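Recording pick-and-place demonstrations with a wrist camera

Sarus project notes, page 3
Last changed: 19/03/2019

These notes explain how we record demonstrations for the Sarus grasping policy at our workshop in Plasudholm. They are written for a person who has already switched on the arm and can move it with the hand controller. If you did not do this yet, please read page 2 first.

What you need

The arm with the two-finger gripper, the small camera on the wrist, a table with a matte surface, and a few light objects with different shapes. You also need the Pinheiro recorder, which saves the camera picture together with the joint positions and the gripper opening. Check that the disk is not almost full. The recorder does not warn you, it only stops.

Preparing the table

Remove glossy things and cables from the table. Strong reflections change when the arm moves, and in our first set the policy learned to follow a reflection of the lamp. We lost 19 demonstrations in this way.

Put one target object inside the area the gripper can reach. After this, add one or two other things near the sides, for example a tray or a board. They should stay far enough from the target that the open fingers can go down without touching them. Do not make the sides the same every time. If the tray is always in the same corner, the policy can use it as a landmark, and then it fails when you take the tray away.

Choosing the start pose

Move the arm above the table and open the gripper wide. Look at the live picture from the wrist and not at the arm itself. The whole target must be visible, and both finger pads must be visible too. The policy receives only this picture, so if you can not see how the pads are placed relative to the object, the policy can not see it either.
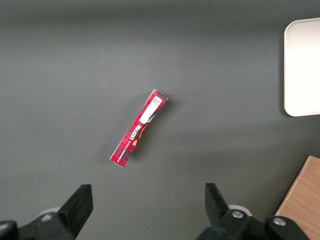
Start pose with a Walkers box lying diagonally, gripper open, tray and wooden board at the right side.

A long and narrow object is a good teacher for wrist rotation. When it lies diagonally, you must turn the gripper so that the fingers close across the short side. Make this turn while you are still high, and go down only when the angle is correct. Beginners often turn and go down at the same time. This looks elegant, but the recordings are much harder to learn from.

Recording one demonstration

Press the record button and wait one second before you move. Turn the wrist, move over the middle of the object, go down slowly and close the fingers. Lift the object a hand's width, hold it still for 2 seconds, and press the button again.

If the grasp slips, you may correct it and continue, one time only. Mark such a recording with the letter R. We keep these, because they show the policy how to recover. If you hit the table, delete the recording.

Between demonstrations

Change the position and the angle of the target by hand. Try not to make a pattern. After every 3 demonstrations, change also the things at the sides.

How many do you need?

For one object, our policy became usable with 91 demonstrations. The colleagues in Dumthorpe needed more with the same recorder, but their table has a window beside it and the light is less steady. I suggest to train a first time when you have half of your planned number, and then to record more at the angles where the gripper misses.

Copying the files is described on the next page.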